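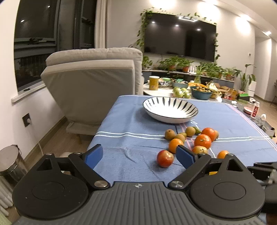

Red apple and other fruit on a striped blue cloth

Section 4: Setting Up Your First Stream on the Flutix Encoder

By now your Flutix should be mounted, powered, and sitting on your network with an address of its own. If it isn't, go back to Section 3 and take your time over it, as everything from here on assumes that you can open the encoder's control page from a computer in the same building. You'll want a camera or other video source connected, a pair of headphones, and half an hour or so without interruptions.

We've written this section for people who run video in houses of worship, town halls, small stations, and school auditoriums, and who may be doing this for the first time. If you've set up encoders for years, you can skip to the settings list in 4.3 and be on your way.

4.1 Before you begin

Check that you have the following close by:

- The encoder's network address, which you wrote down in Section 3
- The administrator password from the card in the accessory pouch
- The address and stream key (if you're using one) of the place you're sending video to
- A source that is turned on and showing moving pictures with sound

That last item matters more than it looks. A still test card will get you through the first few steps, but a frozen input and a healthy still picture look exactly the same on the preview, and we've taken a good many support calls that came down to that! Point the camera at something that moves, or play a clip on a loop.

Note: If your source is protected by HDCP, as many disc players and some set-top boxes are, the encoder will show a gray screen with the words INPUT PROTECTED. The Flutix can't encode protected material. Use a camera or an unprotected computer output instead.

4.2 Connecting and checking the input

1. Open a web browser and type the encoder's address into the address bar. The address begins with http and uses port 80, so you don't need to add a port number unless your network manager has changed it.

2. Sign in with the user name admin and the password from the card. The first time you do this you'll be asked to choose a new password. Write it down somewhere safe.

3. Click Inputs on the left side of the page. You'll see one row for SDI and one for HDMI.

4. Look at the status light beside the input you're using. Green means the encoder has recognized the signal. Amber means it sees something but can't make sense of the format. Gray means nothing is arriving at all.

5. Click Preview. The small preview window updates once a second and will look jerky. This is normal and says nothing about the quality of your finished stream.

6. Plug your headphones into the front panel jack and listen. The meters on the page should move along with what you hear.

If the light stays amber, look at the output menu on your camera first. Nine times out of ten the camera is sending a frame rate the encoder wasn't told to expect. Set Input Format to Auto, wait for the light to settle, and only then switch to a fixed format if you have a reason to.

Caution: Don't connect or disconnect an SDI cable while the front panel display reads UPDATING. Wait until it returns to READY. Pulling the cable in the middle of an update can leave the input board in a state that only a factory reset will clear, and you'd lose all your settings along with it.

4.3 Choosing your encoding settings

Click Encoder at the top of the page. There are a lot of boxes here, and you can leave most of them alone. The ones worth your attention are these:

Codec: H.264 is the safe choice and plays nearly everywhere. Choose H.265 only if you know that every receiver at the far end supports it.

Resolution: Match your source. If your camera gives you 1080 lines, send 1080 lines. Scaling up adds nothing but bits.

Video bitrate: For a talking person and a few slides, start at 3,000 kilobits per second. Sports, dancing, and anything with falling confetti will need more.

Rate control: Leave this at Constant for your first stream. Variable is kinder to your recordings, but some receivers don't care for it.

Keyframe interval: Two seconds. Most online platforms ask for this, and a few of them complain loudly if they don't get it.

Audio: AAC, stereo.

Click Apply when you're finished. The preview will go black for a moment while the encoder restarts its engine. You haven't broken anything — give it a little while and the picture will come back.

Note: Your upload connection should have plenty of room above the total of your video and audio bitrates. Run a speed test from the same network port the encoder uses, at the same time of day as your event. A connection that's wide open in the morning can be quite crowded by evening.

4.4 Creating a destination

A destination is simply the place your stream goes, and the Flutix can remember 14 of them. Only two can run at the same time, so give each one a name that you (and whoever fills in for you) will recognize in a hurry.

1. Click Destinations, then Add New.

2. Type a name. "Main hall to Parkari" is a good name. "Test2 new" is a name you'll regret by January.

3. Choose the delivery type. For an online platform, this is usually RTMP. For another Flutix, or for a Parkari decoder, choose SRT. For a set-top box network inside your own building, choose UDP Multicast.

4. Fill in the address. For RTMP, paste the stream key into its own box, and check that no blank space has tagged along at the end. For SRT, choose Caller at the encoder and Listener at the decoder.

5. If you chose UDP Multicast, enter the group address and port, and leave Time to Live at its preset value. Then speak to whoever looks after the network switches before you go any further.

6. Click Save.

Caution: Multicast video on a switch without IGMP snooping will be sent to every port on that switch, including the phones, the printers, and the office computers. Make sure snooping is turned on before you start a multicast stream on a shared network.

A word on SRT latency, as we're asked about it so often. The latency box sets how long the receiver will wait for missing packets to be sent again. A short setting keeps the delay down but gives the receiver less time to repair trouble. If you're crossing the public internet, begin with the preset value and lower it a little at a time while watching the Dropped Packets counter. If the counter starts to climb, go back up one step and leave it there. Both ends have a latency box, and the larger of the two values wins, so lowering only one of them may change nothing at all.

4.5 Starting and stopping

1. On the Destinations page, find the row you just made and click Start.

2. Wait for the status to change from Connecting to Live. Allow a few seconds for RTMP, and a bit longer if the platform is busy.

3. Open the stream on a second device, preferably one on a different network, such as a phone with its Wi-Fi turned off.

4. Watch and listen for a few minutes. Check that lips and voices line up. If they don't, go to Encoder, then Audio Delay, and adjust in small steps.

5. When you're satisfied, click Stop and answer Yes to the question that follows.

You can also start and stop from the front panel by holding the round button until the display counts down to zero. We made this slow on purpose, so that a sleeve brushing past the rack won't take you off the air. The front panel button controls only destinations marked as Favorites, shown by a star in the list.

4.6 If something goes wrong

Status stays at Connecting. Check the address and the stream key again, letter by letter. Then ask whether your firewall allows outgoing traffic on the port you're using.

Error 251 appears on the front panel. The encoder has an address but can't reach a name server. Go to Network, then DNS, and enter the server address your network manager gives you.

The stream is live but silent. Look at the audio source in the Inputs page. The preset is Embedded, which takes sound from the SDI or HDMI cable. If your sound arrives through the balanced connectors on the back, change this to Analog.

The picture breaks into blocks when people move. Raise the video bitrate a little, or drop the resolution by one step. If Dropped Packets is climbing as well, the trouble is in the connection, and raising the bitrate will make it worse.

If you've worked through this list and you're still stuck, please write to Leen Chamoun on the Skokilberg support desk, and attach the log file from System, then Download Log. Customers who bought through Nasrallah should contact their Nasrallah dealer first, and have the serial number from the underside of the unit ready.

Once your first stream has run cleanly, save your settings under System, then Backup, and keep the file on a computer other than the one in the rack room. Section 5 covers recording to a USB drive and scheduling streams in advance.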